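Grevside publie un référentiel de bonnes pratiques pour les cellules robotisées à deux bras

COMMUNIQUÉ DE PRESSE
Novembre

Le bureau d'études Grevside met à la disposition des laboratoires, des intégrateurs et des établissements d'enseignement un référentiel consacré aux postes de manipulation sur table équipés de deux bras. Le texte, intitulé Alter, est consultable gratuitement en français.

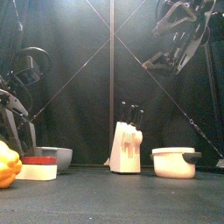
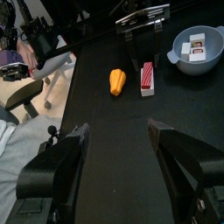
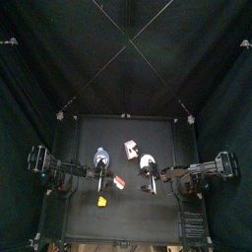

Le référentiel Alter fixe des règles de préparation, d'exploitation et d'arrêt pour les petites cellules où des opérateurs travaillent à proximité immédiate des machines. Ces installations relèvent souvent de la recherche ou de la formation, et leurs consignes sont écrites au cas par cas, parfois par la personne qui a monté le poste. Alter propose une trame commune. Son premier chapitre traite de la zone partagée, c'est-à-dire la partie du plateau que les deux bras peuvent atteindre. Sur la vue de dessus, les deux pinces se font face au milieu de la table, séparées par un faible intervalle, avec une bouteille transparente et un objet blanc à leur hauteur. Pour ce type de configuration, le référentiel demande que la distance minimale entre les pinces soit inscrite dans la fiche de poste et contrôlée à chaque changement d'outil.

Le deuxième chapitre concerne la présence humaine. Il distingue l'opérateur, qui commande les bras, et l'assistant, qui place ou retire les objets. Aucune main ne doit entrer dans la zone partagée tant que les deux bras ne sont pas à l'arrêt commandé. L'assistant annonce son entrée et sa sortie à voix haute, et l'opérateur répond avant toute reprise. Les sièges à roulettes doivent être bloqués ou maintenus hors du périmètre marqué au sol pendant les mouvements.

Le troisième chapitre porte sur les objets manipulés. Vaisselle, jouets, emballages et ustensiles doivent figurer dans un inventaire propre au poste, avec leur matière, leur masse et leur état. Les pièces fendues ou présentant une arête vive sont retirées. Les récipients contenant un liquide font l'objet d'une autorisation distincte, signée par le responsable du poste.

Le quatrième chapitre est consacré à la structure de la cellule : câbles tendus, tendeurs, équerres, supports de caméra et passages de câbles électriques. Le contrôle visuel est effectué avant chaque mise sous tension. La tension des câbles et le serrage des fixations sont vérifiés selon une périodicité définie par l'exploitant, et les relevés sont conservés avec la fiche de poste.

La rédaction a été conduite avec l'intégrateur Kneath et le centre de formation Bronent. Les partenaires ont relu 1314 fiches d'incident et de quasi-incident transmises par des exploitants. La version publiée comprend 100 exigences, réparties dans les quatre chapitres, et deux annexes : un modèle de fiche de poste et une liste de contrôle à afficher près de la cellule.

« Une consigne utile tient sur une page et se lit debout, à côté de la machine. Nous avons supprimé tout ce que les opérateurs n'arrivaient pas à appliquer pendant une séance ordinaire », indique Shamim Minhas, responsable de la sécurité des systèmes chez Grevside.

Le référentiel est d'application volontaire. Il ne remplace ni l'évaluation des risques qui incombe à l'employeur, ni les obligations réglementaires et normatives applicables aux machines. Les exploitants peuvent l'adopter en totalité ou chapitre par chapitre, à condition d'indiquer la version utilisée.

Les remarques sur cette première version peuvent être adressées à Grevside au moyen du formulaire joint au document. Bronent ouvrira des sessions de prise en main destinées aux responsables de poste, dont le programme sera communiqué aux organismes inscrits.

Contact presse : Grevside, service communication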